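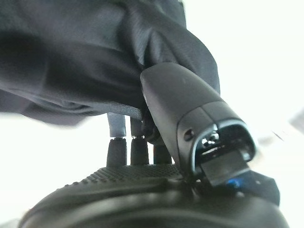
Cart path only for the whole season, but still paying the full cart fee?

Posted by Aranka Vincze, 14 April 2022

I play at Stirkholm, a public 18 with a lot of hills and a lot of clay. It changed hands over the winter. The new owner sent a cheerful letter in March saying the place was going "cart path only" on all holes until further notice, to let the fairways recover. Fine. I have seen the fairways. They need the rest more than I do.

My trouble is the prepaid cart plan. I bought 30 rounds of cart use last fall from the old management, back when you could drive up to your ball like a civilized person. Now I park on the path, guess at three clubs, walk across the fairway, find out I guessed wrong, and walk back. On the par fives I'm fairly sure I cover more ground than the people who are walking. It also adds a good half hour to the round, and the group behind lets me know it.

I asked in the pro shop whether I could get the unused part of the plan back, or swap it for range balls, or anything. The young man at the counter said the plan "covers the cart, and you still get the cart." I had to admit the cart was there.

So: is a course expected to give anything back when it changes the rules like this? And does anyone have a way of playing cart path only that doesn't end with me standing 90 yards from the green holding a putter? I have a bad knee, if that matters. It isn't bad enough for a doctor's note, only bad enough to complain about.

Lino Leone

I worked the counter at two public courses for longer than I meant to, so I'll take the money part first.

Find the paper. Somewhere there's a receipt or a sheet of plan terms, and it almost certainly has a line about course conditions being up to management. That line is there for rain, and a course will usually stretch it to cover anything short of a volcano. It doesn't mean you have no case. A wet week is one thing and a whole season is another, and a reasonable owner knows the difference, especially a new one who'd like to keep the regulars he just paid for. But you are asking for goodwill here more than collecting a debt, and it helps to sound like it.

Skip the counter. The kid can't give you anything, and he knows it, which is why he answered like a lawyer. Write to the owner or the general manager, keep it to half a page, and ask for one specific thing. I'd ask to have the unused rounds frozen until carts are allowed back on the grass. That costs them nothing today, and people say yes to things that cost nothing today. Cash back is the hardest thing to get. Credit toward green fees is in between.

Also ask whether they have a flag for players with mobility trouble. Most places do, usually a little colored one that clips to the cart roof and lets you drive to within a certain distance of the green. Some want paperwork and some just want you to ask nicely. Your knee may be worse than you think once you've put it in writing.

As for playing this way, take more clubs than you think you need. I carry five: the one I think it is, one on each side of it, a wedge, and the putter if I'm anywhere close. People buy those little carry tubes for this, but an old towel over the shoulder and a firm grip work just as well. Leave the cart level with the ball or a bit past it, so the walk back is always forward. If you're riding with somebody, one of you drives and the other walks ahead with clubs for both shots. That alone will get you most of your half hour back.

And aim at the path side. I'm serious. A short ball on the path side beats a nice one in the far trees.

Dastberg105

get a push cart. problem solved. i sold my riding plan years ago and never looked back, lost 2 belt holes

they are all charging too much anyway. my course wanted extra for a cart with a ROOF

Aranka Vincze

Thank you, Lino. I found the paper. The line is there, in very small type, right under a drawing of a smiling golfer driving a cart down the middle of a fairway. I'm going to mention the drawing in my letter.

I asked about the flag as well. It's blue, and they keep it in a drawer, and I have to give it back after every round. They want to see me walk first, so I'm going over tomorrow to limp for the manager.

Dastberg, I tried a push cart on those hills once. It got to the bottom of the fourth well before I did.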